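Home Articles Issues Authors Submit Search

4.2 Mixed-item packing at the Timis site

The second site is a small returns and repacking business in Timis. Its staff empty incoming parcels, sort the contents and repack them by customer. Most of the goods are household items of low value, and few parcels hold the same mix twice. Before the change, each packer handled a parcel from start to finish. Under the Sirano system, an arm takes over the picking of single items from an open box, and the packer prepares the box, handles whatever the arm refuses and closes the order.

The arm learns from demonstrations that people record with a hand-held gripper. Staff were asked to do this themselves, partly at the workplace and partly at home, using whatever boxes and small objects they had. Management first asked for 1000 recordings and later accepted 205 as enough for the trial. Seven packers took part. They were paid their usual hourly rate for recording time, but the piece bonus did not apply to it, and this became the main subject of complaint in our October interviews.

Figure 5 gives a view from the tool during the recording work. In it, a flashlight, a roll of tape, a power adapter and two bottles share one cardboard box.

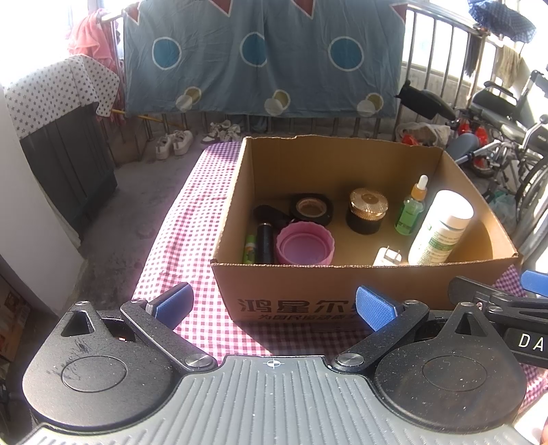

Figure 5. Recording with the hand-held gripper. The open box holds items of different shapes on a checked tablecloth.

Packers described recording as slower than packing and more tiring for the hand. Several said they had to give up habits they relied on, such as lifting two small things at once or tipping a box to bring the last item within reach. With the gripper they took one item at a time and kept the box still. One packer told us, "I had to forget how I do it and then do it so the machine could follow." Others enjoyed the work and asked for more of it, mainly those who had been at the site for a short time.

Américo Azevedo, the shift lead, drew up the list of items that the arm should leave alone. It began with glass and liquids. Over the trial it grew to include soft bags, anything with a loose cap, and flat items lying against the wall of a box. The list had not been part of the supplier's plan, but by the end packers consulted it more often than the manual from Delorme, the firm that installed the arm.

The effect on daily tasks was uneven. Packers bent and reached less, and those with wrist pain said this mattered to them. They also waited more. When the arm stopped over an item it could not grasp, the packer had to clear the stop, move the item by hand and confirm the count on the screen. These stops took around five minutes of each hour in the last week we observed. Staff did not count them as breaks and neither did the company, although the pace target was set as if they did not occur.

Skill was judged in a new way as well. Speed had been the main measure of a good packer. After the change, supervisors spoke more of people who could tell early that a box would cause trouble and set it aside. There was no pay grade for this at the time of our visits. At the Vamlow site (Section 4.3), where a similar arm had been in use for longer, such a grade existed and was disputed for other reasons.

We did not measure output per shift at Timis, and the company's own figures were not made available to us.

Shares 7 | Comments 5

Related articles
Who clears the stop? Waiting time in shared robot cells
Piece pay and recorded work in small warehouses
Exception lists as shop-floor knowledge
Wrist strain in manual repacking: a field report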